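The Second Life of the Living Room Rug

On Gavano Street in Gedbridge, the shop opens at eight and the first rugs are usually waiting by the door. Some arrive rolled and tied with string. Others come folded into quarters, which leaves creases that can take a week to relax.

Mỹ Tạ has run Đặng Rug Cleaning for most of her working life. The name over the window is her mother's. The business began with a garden hose and a concrete yard, and the yard is still there, though the washing now happens indoors on a sloped floor with drains at the low end.

"People wait too long," she says. "They look at the stain. I look at the sand."

Sand is what wears out a rug. Grit comes in on shoes, sinks past the tips of the pile and settles near the backing, where an ordinary vacuum has trouble reaching it. Every footstep then rubs it against the base of the fibers. A rug can look clean on top and be losing yarn underneath. Before any water touches a piece, the shop lays it face down on a mesh table and runs a machine called a Fluvo over the back. It taps the rug until the dirt falls through. A large rug from a busy house can give up 2 pounds of grit.

The shop cleaned 3,798 rugs last year. Most were machine made, bought new for a living room and never meant to be handed down. Tạ has no complaint about them. She says a decent machine-made rug with a dense pile will outlast a poor handmade one, and that families get attached to whatever the children learned to crawl on.

Pattern matters more than buyers expect. A plain rug shows every crumb and every path from the couch to the kitchen. Florals and medallions break up the surface, so the eye passes over small marks. Beige grounds with darker flowers sell steadily in this part of the state, according to the two furniture stores in town, and they have done so through several rounds of fashion for gray.

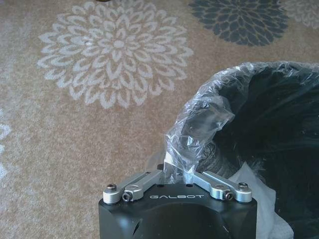 Color is the harder problem. Dark dyes can bleed into pale areas when they get wet, and the risk depends on the dye and the fiber. Tạ tests each color with a damp white cloth, pressing for a full minute in a corner. If the cloth picks up any tint, the rug gets a cold wash with a mild acid rinse and is dried fast under fans. She keeps the test cloths in a drawer, pinned to the tickets, in case a customer calls later with a question.

Drying takes the most room. Wet rugs are heavy, and one left damp in the middle will start to smell within a day or two. The shop hangs them from poles in a back room that was once a bakery. In August a synthetic rug can be dry overnight. A thick wool one in winter may need up to 4 days, and the shop will not release it early.

Prices depend on size and fiber. A customer who came in on a Wednesday afternoon wanted to know if a room-sized wool rug, bought for $800, was worth a cleaning bill of $406. Tạ told him it was a close call and that he should think about how much he liked it. He left the rug.

Wall-to-wall coverage brings its own troubles. When a large rug runs under all the furniture, the open areas fade and flatten while the covered parts stay as they were. Turning the rug end for end twice a year evens this out, but few people want to move a sofa and a cabinet to do it. Tạ suggests shifting the furniture a few inches instead. That lets the crushed spots recover and moves the walking paths a little.

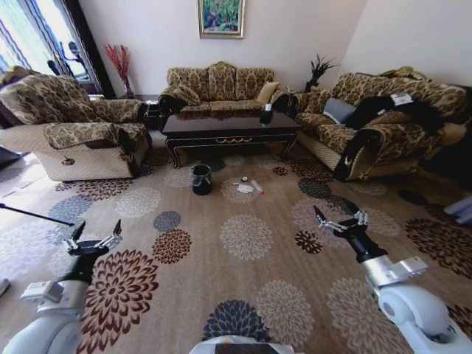 Large floral medallions on a beige ground, carried across a whole living room floor.

For everyday care her advice is short. Vacuum slowly, with the brush roller off if the rug has a fringe or long loops. Turn over a corner now and then and vacuum the back. Blot spills with a white towel and cool water, working from the outside in. Skip the foaming sprays, which leave a residue that collects dirt.

Pads are the one thing she pushes. A felt pad under the rug takes some of the pressure of each step and keeps the backing from scraping on the floor. She cuts them in the shop, an inch short on every side, from a roll that stands next to the register. Offcuts go into a bin by the door, and customers take them home for chair legs.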